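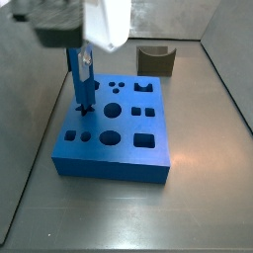 I have a soft spot for a shape sorter that doesn't mess around. You know the kind of toy aisle version with the flimsy plastic bucket, where the lid pops off if you so much as look at it and every single kid figures out in the first minute that you can just take off the lid and dump everything in? We had two of those. They're both at the Galbraith Street thrift store now, and I hope they're very happy there.

So this past February I went down a rabbit hole about the block kind. A big solid slab, shapes cut down into the top, and long chunky pieces that stand up in the holes so you can grab them again. I am now the person at the party who has opinions about this. Sorry in advance!

First opinion: one color is better. I know, I know, everybody wants the rainbow. But when the star is yellow and there's a yellow ring painted around the star hole, my youngest just matches yellow to yellow and never looks at the shape at all. With a blue star and a blue board there's no shortcut. You have to look at the points. She was pretty mad about it for a couple of days (there was some throwing) and then one morning before breakfast I heard her in the other room muttering "no... no... no... THERE." I stood in the hallway with my coffee and did not go in.

Second opinion: the star is the hardest one and I will not be taking questions. Circles are a gift. A circle goes in whichever way you turn it. A square gives you four chances to get it right on the way around, and little hands usually stumble into one of them. The star looks like it should be easy with all those points, but it has to be lined up pretty much dead on or the tips catch on the edge, and then it sits there on top looking like it's in when it isn't. What helped us was getting her to hold it low down, right near the board, and give it a tiny wiggle instead of a shove. When she held it way up at the top it tipped every time.

The arch is sneaky too, by the way. It looks the same from two sides if you aren't paying attention, and it's not.

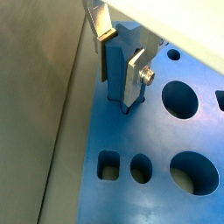

Star going in, points lined up with the hole.

Okay, storage, because somebody always asks. Ours lives on the low shelf in the den next to the puzzles, and the pieces go back in their holes when we're done. That's the whole system! It's the only toy in this house where cleaning up is the same thing as playing with it, so it gets put away more than anything else we own. The one problem is that if a piece goes missing you know immediately, and so does your child, and then nobody's going to bed until you've had the couch cushions off. We lost a circle for almost 14 days. It was in a rain boot.

Cleaning is easy on the outside and annoying on the inside. Crumbs get down in the holes. I turn the board over on a towel and knock on the bottom, then go around the corners with a dry paintbrush, one of those cheap craft ones. A damp cloth takes care of the fingerprints on top, though on a matte finish they're back by lunch. I've stopped caring. If you use water down in the holes, let it dry upside down overnight.

I'd also say don't put out all the pieces at once at the start. We began with just two, a circle and a square, and I hid the others in the linen closet. Then I added one more whenever she got bored, and the star came out last. My sister-in-law in Cletton did the opposite, handed over the full set on day one, and her son used them to build a fence for his dinosaurs. Which is also a perfectly good afternoon, so what do I know.

Next on my list is trying this with her eyes closed, just feeling for the edges. I tried it myself after bedtime and I was terrible. I could find the circle, and I spent way too long convinced that the star was upside down. I'm going to blame the wine.

If you have a favorite sorter, or a good trick for the star, leave it in the comments. I'm also looking for a sturdy low shelf, about knee high, if anyone near Ivenside is getting rid of one. Ours has started to lean.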